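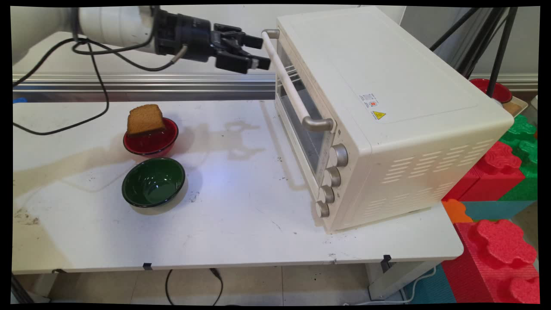 ok so picked up the Avel wagon yesterday. 567 miles on it, dealer demo, got a bit knocked off the price

first impressions. seats great. turning circle awful. took me three goes to get out of the lot

1.4 engine is fine around town, gets loud above 80. like really loud. might be the tires tho

trunk is way bigger than the Comia I had before. stroller AND the cooler, no folding anything

mileage so far: 360 on a tank, mostly highway. dash said more. dash is lying

oh and the 13 inch screen resets the radio evry time you start the car. anyone know a fix??

Flynn Tamihana says hold the volume knob down for a bit after startup. tried it. nope

update, theres a software thing coming in September apparently. guess I drive in silence till then

next up is winter tires, send recs. not paying dealer prices again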